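Kitchen > Countertops & Surfaces > Butcher block

Oil keeps coming back up out of my butcher block

Posted by Mimoza Yordanov

We moved in February and inherited a butcher-block worktop that the previous owners had apparently been raising as a desert plant. It was dry, gray in spots and thirsty. I sanded it and gave it mineral oil. It drank the oil. I gave it more. It drank that too, and I got a little carried away, the way you do when something finally appreciates your cooking.

Now it won't stop giving it back. I wipe it in the evening, and by breakfast there's a faint shine and anything paper left on it has a see-through patch. My electric bill is currently a window. My husband wants to seal the whole thing in polyurethane and never speak of it again. I'd like to be able to cut bread on it. Is there a way back from this?

Grímur Briem

You over-oiled it. Everyone does it once. Stop oiling, wipe it down with old T-shirts every night, and keep the mail somewhere else. Mine took 13 days to settle down and it was a thick one.

Don't put the rags in a heap in the garage. Mineral oil is fairly tame, but if you ever switch to linseed or tung, a wad of those rags can heat up and catch fire on its own. Lay them flat outside to dry.

Biljana Nikolaidis

Grímur is right about waiting, but there are ways to hurry it along. Spread plain cornstarch or baking soda over the top, leave it overnight, and brush it off in the morning. Your kitchen will look like a bakery had an argument. Repeat until the powder stops clumping.

Once it feels dry, go over it lightly with 220 grit, with the grain, and leave it alone for a week. Then decide what you want on it. I use a board cream - beeswax and mineral oil - and put on less than I think I need, which is still too much.

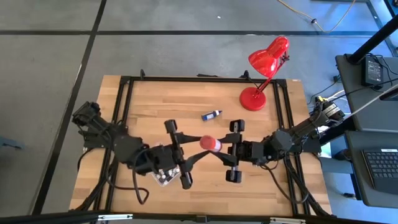
How often should a butcher block be oiled once it has settled?

Go by water drops: flick a little on the surface, and if it soaks in instead of beading, oil it that day. For a counter that gets daily use, that usually means every month or two.

As for the polyurethane, it won't stick properly over fresh mineral oil, so your husband will have to live with his feelings for a while. It also chips once you start cutting on it, and then you get to sand the whole top again. I did mine in 2000 and I am still finding the dust.

Contact us | Copyright Ovora Home Help | Back to top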